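**Blotchy stain on an old boxy piece - sand again or seal?**

**Nele Stüber**
Oil stain went on two days ago. Darker streaks run diagonally across the surface. Sanded to 180 grit first. Can I fix this without stripping?

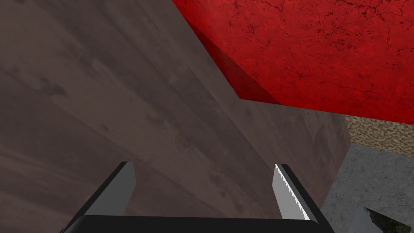

**Benedikt Hellwig**
Wipe a small area with mineral spirits. If the streaks lighten, it's excess stain - rub it back with a rag. If not, sand to bare wood and use a conditioner. Wait 18 hours before any topcoat.

**Gallundale**
I just painted mine.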